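Sukevow Cover List — README

Last updated: September

Contents

Sukevow is a table of books described from the outside. Each row is one physical book and records what can be read or seen on its covers and spine without opening it. The current release is version 2 and holds 1,503 rows. Version 1 should not be used, as its spine and front cover titles were merged into a single column and can't be separated again.

The books are kept in the reading rooms at Plita and Etuvach. Both rooms lend to the public and neither has a full catalogue. The list was started as a finding aid for reshelving and is still used for that, so choices about what to record favour a person standing at a shelf with a book in one hand.

Files

covers.csv is the main table. UTF-8, comma separated, one header row.
labels.csv has one row per title label, joined to covers.csv on book_id. A book may have no label, one label or several.
shelves.csv gives the shelf codes for both rooms and the order in which they run.
changes.txt lists corrections by book_id, newest first.

Fields in covers.csv

book_id: five digits, never reused. Withdrawn books keep their row.
room: P for Plita, E for Etuvach.
shelf: code as in shelves.csv. Blank if the book was found on a table or trolley.
title_front: title as printed on the front cover, in the original script.
title_spine: as above, for the spine.
title_roman: romanised title, only where the original is not in Latin script.
text_other: any other words on the front cover, or the value "unread".
cover_colour: one term from the colour list below.
edge_colour: colour of a border strip or band along an edge of the cover, if there is one. Same colour list.
condition: 1 to 4, where 1 is sound and 4 should not be lent.
note: free text, kept short.

Colour list

black, grey, white, cream, yellow, orange, red, pink, purple, pale blue, mid blue, dark blue, green, brown, pale brown, mixed

Navy is entered as dark blue. Tan is entered as pale brown. Faded covers are entered by their present colour. Where the spine has faded and the front hasn't, the front is used and the spine goes in the note.

Scripts

There are 154 books with a title in a script other than Latin. The original characters go in title_front or title_spine exactly as printed, in the form used on the cover. Simplified Chinese characters are not changed to traditional ones or the other way round. Vertical titles are entered as a single line read from top to bottom, and the direction column in labels.csv is set to "v". Chinese titles are romanised in pinyin without tone marks, with each title starting with a capital and the remainder in lower case. Spacing follows the words, so far as the person entering the row could tell. Searches on title_roman should ignore spaces.

Missing and partial values

title_front is filled for 1,211 books. The remainder have a plain front cover or a cover too worn to read. An empty cell means that nothing is printed there. The value "unread" means that there is print but it could not be made out — too small, rubbed away or under a repair. The two are often confused when the file is opened in a spreadsheet and filtered for blanks.

Partly hidden characters are completed only when the remaining characters leave no doubt about the title. The row then has partial set to 1 in labels.csv. Doubtful cases keep a question mark in place of the missing character.

Known problems

Shelf codes for the lower bay at Etuvach were renumbered after most of its rows had been entered. The old codes are mapped in shelves.csv but a few rows still point to a shelf that has gone.

The Pop shelf at Plita (oversize song books and music annuals) has no condition scores. The books are held flat in stacks and only the top one of each stack was handled.

Multi-volume works are entered as separate rows with no link between them. Matching on title_spine finds nearly all of them.

Duplicates are real copies in most cases. Please don't remove them on title alone.

Corrections

Leave a slip in the box at either desk with the book_id, the field and the value it should have. Slips are collected on Friday and entered together. A correction to a title needs the book in hand — an online listing often has the publisher's wording and not what is on the cover.

Worked entry: title labels

Title labels are read separately from the cover they sit on, and the label colour is never used to fill cover_colour. The fields in labels.csv are label_colour, border (0 or 1), direction, label_text and partial. For the dark navy copy of 道德经, cover_colour is dark blue, edge_colour is pale brown for the strip along its long side, and label_colour is yellow, with border set to 1 for the thin darker line. The black characters run down the label, so direction is "v". The last of the three, 经, is partly covered by blue knitted fabric, and 道德 above it settles the reading, so label_text is entered in full and partial is 1. title_roman is "Dao de jing". The faint column of small characters beside the label goes in as "unread" under text_other.

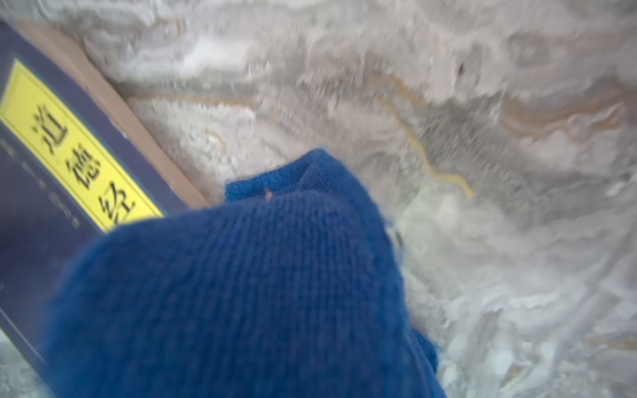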